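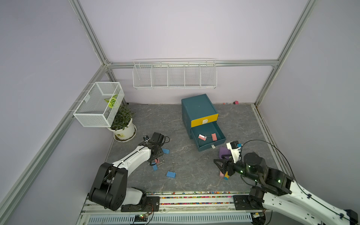
2 min read

Comparing two grippers on a mixed sorting task
Posted in Automation Help, 07/06/2018

Ulalstead Technical Services
Our office is evaluating two finger sets on a pair of small arms that share one rail. The task is to place erasers and binder clips in a small two-drawer cabinet. Erasers have given us little difficulty. Binder clips are less consistent, particularly when the wire handles are raised, as on the blue one near the middle of the floor. With the Cikden fingers we recorded 86 successful clip pickups before the pads were changed. The Proltia fingers have completed only 14 trials. May the two sets be compared at this stage, and should both arms carry the same set?

Villalobos Automation Desk
A comparison at this stage is not advised. Please run both sets for an equal number of attempts and record the failures as well as the successes, as your message gives no failure count. Each clip should begin in a marked position, with the handles either all raised or all folded. We recommend one set on both arms for the first series, followed by an exchange. The wrist camera offset must be checked after every finger change. An error of 5 mm is sufficient to miss a wire handle and will still permit a good grasp on an eraser.

rail_user_2104
We had the same trouble with clips. Lower closing speed helped. Did not try the Proltia ones.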